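A gaveta das peças sem nome

Toda a casa tem uma. A nossa, em Cáceres, resistiu a 12 anos de boas intenções e a uma mudança. Guarda molas, tampas e chaves de fechaduras já reformadas – tudo, claro, indispensável.

O objeto mais nobre da categoria é a tira de metal perfurada. Serve para prender quase qualquer coisa a quase qualquer outra, e encurvada ganha até certo ar de escultura. Um clipe de plástico amarelo enganchado num dos furos completa a obra.
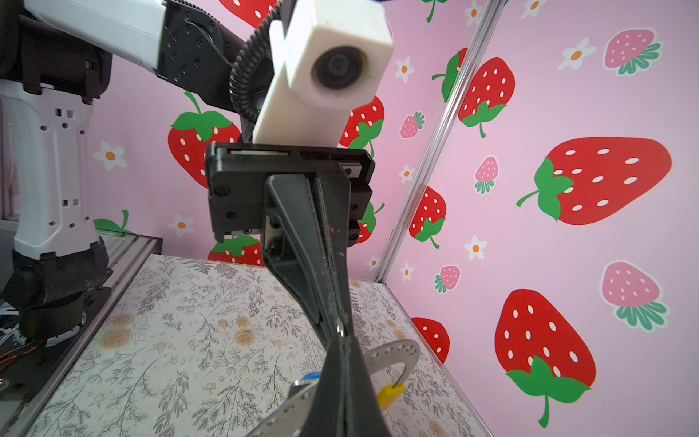

O que deitar fora

Comece pelas chaves. Pare cinco minutos depois, como toda a gente.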